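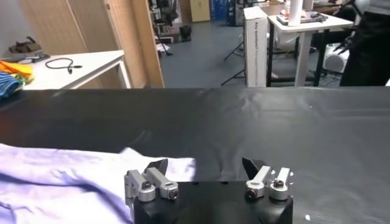 Photo: Tronon

Tronon has opened a textile sorting room in Arano, the organization announced in May. Donated cloth is unfolded, checked and refolded on black-topped tables, then passed to Skelov for distribution. The room handled 1,373 pieces during its trial period.

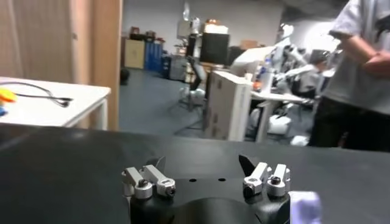 Divya Fernandes, Communications Officer

Donations are accepted until 4 p.m.

Last updated: May

Comments

Kalliopi Stoyanova: Are curtains accepted?

thampi16: Dropped off 2 bags, easy parking.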